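2025-09-24, Liltemport bench

Glaze tests again. The Segura stoneware came out of the second firing with the same pinholes as the first lot, all down one side of the bowls, and I'm now fairly sure it's the bisque and has nothing to do with the glaze. I'd been going up far too fast in July and kept the habit. Slowed the ramp, added a 13 minute hold at the top, and four of the new tiles look lovely -- really glossy, a sort of wet slate colour where it pools!

Tile 4 crawled at the corner (my fault, greasy thumbs, I'd had a sausage roll). The Nusard white is still too thick and wants sieving again before anyone dips in it. Please don't top it up with water till I've weighed it. 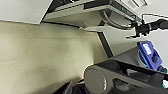

Javiera reckons I should leave the ramp alone now and try a thinner coat first, as her own bowls pinholed on a slow firing too. Fair enough. Two coats on half the tiles tomorrow, one on the rest, same kiln shelf for the lot.

Need more cones.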